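## Part 2: Table layout and sorting order

Our group at Lalbridge looked at whether the background of a table changes how fast people sort things on it by color. Part 1 used a bare tabletop. For Part 2 we switched to a printed tablecloth over a plain dark teal cloth, and used foam cubes in different colors, plus a bag of striped sunflower seeds and a rolled white plastic bag as extra items.

The tablecloth has teal-green leaves and orange berries on white. We expected the orange cube to be the hardest to find, as its color is close to the berries. Each sorter started with the cubes spread loosely and put them in the order read out from a card. We ran 50 trials over one Friday afternoon.

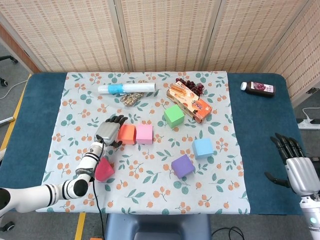
One of the sorters told us afterward that the berries never bothered her, but that she kept mixing up the order on the card when pink and red came one after the other. Two others had the same trouble, so we reprinted the card with more space between the lines.

### Results so far

- Mean time, bare table: 941 hundredths of a second per cube
- Mean time, printed cloth: up to 570 hundredths more on the first try, then close to the bare table
- Orange was not slower than green or purple

The first-try gap may come from practice and not from the print. In Part 3 we will swap the order of the two tables.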